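Snack packets, and where they all go

I have been meaning to sort out our snacks since August, when a bag of crisps fell on my head. So the pale sheet went over the table and I made a start.

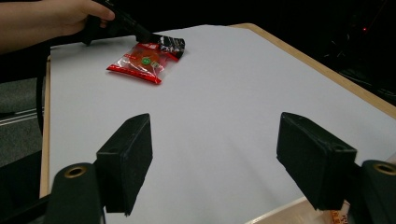
Birdie Strickland

The little red packets are my favourites, and I'm afraid they vanish first (usually with a pot of tea!).

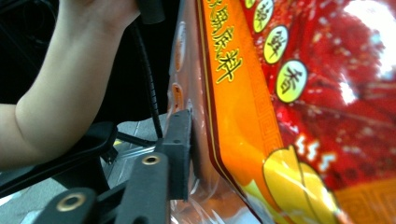
Big bags go in the bottom drawer now, well away from my head, and I do feel rather pleased with it.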